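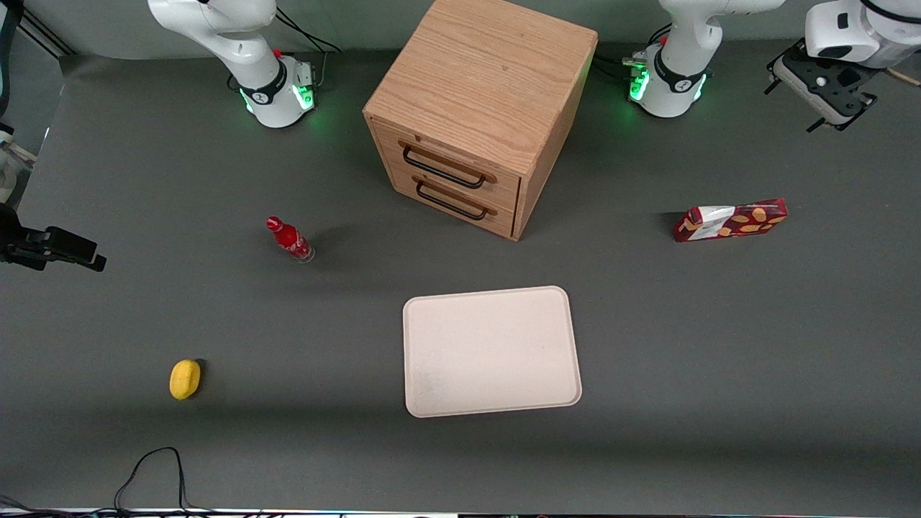 Munano Workshops — Kitchen and Table Team, Paten Building

Gallery: the tabletop set

The team looks after the everyday things used at the Paten Building: the drawers, trays, packets and bottles that sit on the work tables and go back on the shelves at the end of the day. Most came from the Miah stores when the old kitchen on the ground floor was cleared, and the rest were bought locally. The full list runs to 239 items. Food and drink are listed separately and replaced when needed.

The drawer cabinet is light oak, with two drawers and black metal bar handles. It is item 33 on the list and lives on the second shelf of the Tutau cupboard. Please shut both drawers before moving it and carry it from underneath, not by the handles.

The red snack box is kept with the dry goods. Boxes that have been crushed at the corners should be swapped for a new one and the old one flattened for recycling.

The soda bottle is red, label and cap included. Bottles may be laid on their sides or stood up on the table, but they are stored upright with the cap done up tight.
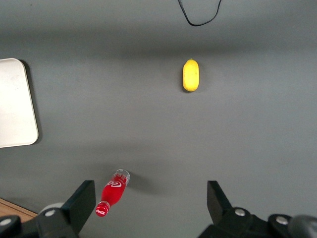
Lemon on the grey tabletop, with the tray and the soda bottle to the left.

The lemon is one of the smaller things in the set and the easiest to lose. It goes in the fruit bowl in Room 616 overnight — please don't leave it in a drawer.

The pale tray has a raised rim and rounded corners. Trays are wiped with a damp cloth and dried before stacking. Scouring pads take the finish off, and we have already had to replace two.

Table settings are changed every Saturday morning and the list is brought up to date the same day. Allow 30 minutes for a full change, longer if the shelves need sorting as well. Missing or broken items should be written on the sheet inside the Tutau cupboard door.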